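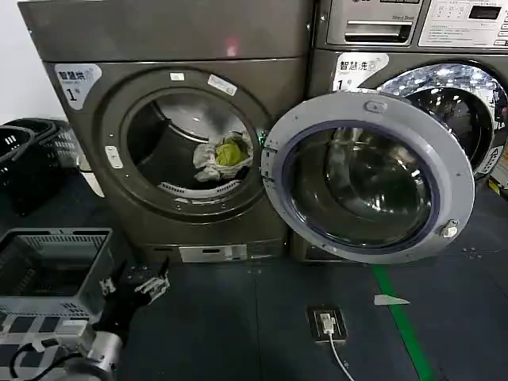

Maribeth Umali wants the dryer door talked about first. Everyone who comes down asks about the hand, she says, and the hand is fine. The door is the problem.

"It's big, it's round, it swings right out in front of the washer next to it. You open dryer one, you can't get at washer one. We all know that. You do it with your hip, you don't think. The robot has to think."

She has run laundry at Pradasine for nine years. Before that housekeeping, upper floors, which she does not miss. Pradasine is a residence hotel, 223 rooms, long stays mostly, engineers and their families, a few retired people who came for a month and never checked out. The laundry does guest clothes as well as the house linen, and it's the guest clothes the robot was brought in for. Small loads. Two shirts and a pair of gym shorts. Sheets go through the big line in the other room and will keep going through the big line, as far as anyone will tell me.

I came on 25th July, stayed for one shift and part of the next. What follows is from notes and a recording with a lot of fan noise on it.

The robot is leased from a firm called Drelness. Officially it's "the unit." Staff call it Picard, and there's a strip of tape with that written on it on the charging cupboard. Depends who you ask where the name comes from. Umali says it was the kids on evening shift.

What does it do, on a normal day?

"Unloads. That's the main thing. It takes the clothes out of the dryer and puts them in a crate, then somebody folds. It can load the washer also but slow. It doesn't do soap, we do the soap. It doesn't do stains." She makes a face. "It doesn't know what a stain is."

And the person who used to unload?

"Still unloads. Everybody unloads. There's three of us on days, same as before. But now one of the three is always half watching."

This came up again and again. Half watching. Corentin Collet, who works days with her and is twenty-six, used nearly the same words before I'd told him she'd said it.

"You're folding and you've got one ear on it. When it's going well it makes this kind of steady noise. Then it stops, and you wait, and you're thinking do I go over, do I not go over. They told us give it a minute. So you give it a minute. A minute is long when you've got a crate waiting."

He has timed it on his own phone, for his own interest. A full crate of guest clothes from one dryer, him: under two minutes. Picard on a good run: eleven. On a bad run he stopped the clock.

So it's slower. Does it matter?

"At night, no. At night there's nobody here so eleven minutes is better than six hours. Before, if a load finished at midnight it sat in the drum till we came in. Wrinkled. Then you're running it again to get the creases out. Now we come in and most of it's in the crates." He thinks. "Most."

What's left is the small stuff. Socks, washcloths, the thin things that lie right up against the front lip of the drum, where you'd think they'd be easiest. Umali says those are the ones it fusses over. Something is in easy reach and the fingers go for it and push it back in. Two cloths wrapped round each other it will sometimes take as one, and sometimes it takes the top one and calls the job finished.

"So first thing in the morning I go down the row and put my arm in every dryer. All the way to the back. That's a new job. That job didn't exist."

Is it written down anywhere, as a job?

"No."

Séverine Hervieu is the operations manager and the one who signed for the lease. Upstairs, small office, window open on the loading bay, two calls while I was in there. She's direct. She said the hotel had been trying to fill a night laundry position since the October before last and had got 52 applications and kept no one past the fourth week. It's a basement. It's hot. The last bus goes before the shift ends.

"People say to me, you are replacing someone. Who? I'd like to meet them. I would have hired them."

I put it to her that the position might have filled at a different wage. She didn't dodge it.

"Maybe. Yes. We raised it once, we didn't raise it twice. The lease is cheaper than raising it twice, I'm not going to pretend it isn't. But I've promised the day team in writing that no day position goes while the lease runs, and that's pinned up downstairs, you can read it."

I did read it. It's one paragraph. It says no day position will be removed "during the initial lease period." The initial lease period ends in the spring. Collet had underlined "initial" in pen, and told me it was him before I asked.

"I'm not angry about it," he said. "I just want people to notice the word."

The room itself has changed more than I expected, and this was the part the team had most to say about. The crates used to be wherever. Baskets on the floor, on top of the machines, on the chair. Now the black baskets stay stacked at the side by dryer one and the gray crate goes in its own spot low down in front of them, and if you kick it over six inches the thing may or may not find it. There's a bright green stripe on the floor tiles. On one side of it, when Picard is running, you walk normally. On the other side you don't walk.

"I had a path," Umali said. "Nine years. Washer, dryer, table, sink, I could do it with my eyes shut. Now I go around. It's maybe four extra steps. You do four extra steps all day and you tell me."

Did anybody ask the team before the stripe went down?

"They asked after. They asked did we like the color."

Hervieu, told this, winced a bit. She said the layout came from Drelness with the install and they were up and running inside a day, and if she did it over she'd have had Maribeth stand there with the tape. She has since moved the folding table, which was Umali's idea. That got back two of the four steps.

The Drelness side is Ronja Kvam, field technician, looks after several sites and is at Pradasine every other week. Caught her at the end of the shift with her sleeves up. She was good about being asked the same things she's always asked.

Why not a machine with its own unloader built in? Why a hand?

"Since the hotel already owns the dryers. That's the whole reason. They've got doors made for people and latches made for people, little metal hook on the door, plate on the rim. You want to work with what's there, you need something shaped more or less to fit what's there." The fingertips have white pads, and those are the thing she swaps most often. Lint gets on them and the grip goes. "Maribeth figured that out, by the way. I was looking at settings. She wiped the fingers with a damp rag."

Umali wipes them every morning now, after the arm-in-every-dryer job. Also not written down.

I asked Kvam what happens to a site team in the first few months, she's seen more of them than anyone at the hotel has. She said they go one of two ways. Some teams stop touching it. They leave it to get on with things, and when it sticks they call her, and the logs are full of hours where it stood in front of an open door doing nothing. Others start tidying for it. They learn it likes the crate turned a certain way, they leave the dryer door swung fully open instead of partway, they pull the big pieces forward.

"And then my numbers look fantastic and I have to tell head office it's partly Corentin."

In June there were 61 stops at Pradasine that needed a person. She counts a stop as anything where someone had to press the button or put a hand in. The month before was worse, she wouldn't give me that one. Most of the 61 were doors. Door not fully open, door drifted, hand came up under the door rather than around it. A few were cloth. One was a guest's bra, underwire through the holes in the drum, which Collet says would have beaten anybody.

Verna Blackwood has the best view of all this in some ways as she does the folding, four mornings, and has done laundry in one place or another since she was nineteen. She was at Skurberg, the old linen works out by the river, when the ironing line got automated there. That was a different thing, she said. That was fourteen women and then it was five.

"So I came in here with my back up. I said to Séverine, I've seen this one already."

And?

"And it's not that. Not yet. It's slow and it's kind of careful. My hands are better, I'll say that, I was doing a lot of the reaching in and my wrist was bad from it. The doctor noticed before I did." She folded two shirts while she said this. "What I don't like is the clothes come to me cold. Warm out of the dryer they fold flat. Cold, you fight them. They worked out all the math on the minutes and didn't put that in."

She'd told Kvam. Kvam had written it down, in front of her, which Blackwood mentioned twice.

There's some pay in it, finally. Since the start of the month Umali gets a supplement for what the slip calls "equipment liaison." She had to ask for it, and then ask again. It isn't a lot. Collet and Blackwood don't get it, though both of them press the button, and Umali has said she'll bring that up when the lease is reviewed. Hervieu says she's expecting it and that she hasn't decided.

What would they change, if they could change one thing? I asked all of them, it's a lazy question but people like it.

Kvam: dryer doors hinged on the other side. Hervieu: a night bus. Blackwood: "Start it later, so the last load's warm when I get in." Collet wanted the word "initial" taken out.

Umali had to go and deal with a delivery and shouted it back from the doorway, so it's not great on the recording. I played it a few times. I think it's "ask me where the crates go."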